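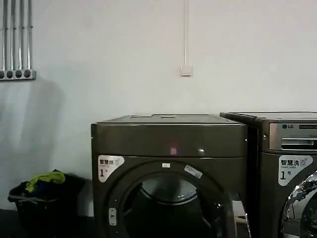

Laundry at Britbridge Hall: Our Semester Project

So I should start by saying I picked this topic because I was mad about a wet towel. I'd gone down to the laundry room at eleven at night, found every washer taken, and ended up carrying a dripping bag back up to my floor. When our methods class asked for a project on a shared space, I already had mine!

My group was me, Kaja Mägi and Horațiu Matei. We wanted to know when people do their laundry and what makes them wait. We handed out 200 paper surveys under doors and also kept a log sheet next to the machines, where people wrote down their start time and which machine they used. By the end we had 654 entries (some of them were doodles, and Horațiu threw those out before I could save the good ones).

The dryer with the big 1 on its sticker got way more use than we expected. It sits right up against the LG washer, so you can move a load over without crossing the room, and I think people just grab whatever is closest. Kaja thinks it's the number — everyone starts at one. We argued about this for most of an afternoon and didn't settle it.

Evenings were the worst time, no surprise. What did surprise me was how many people said on the survey that they'd leave finished clothes in the drum on purpose, to keep them warm until after dinner. So part of the waiting is for machines that are already done.

Things I would change: the log sheet needed a column for when people took their stuff out. We only had start times, and I kept guessing at the rest. Also, bring more pens. We lost every one.

We're hoping to run it again in November with the new sheet.

Last updated: September 2025

This site uses cookies to remember your settings. Accept | Manage preferences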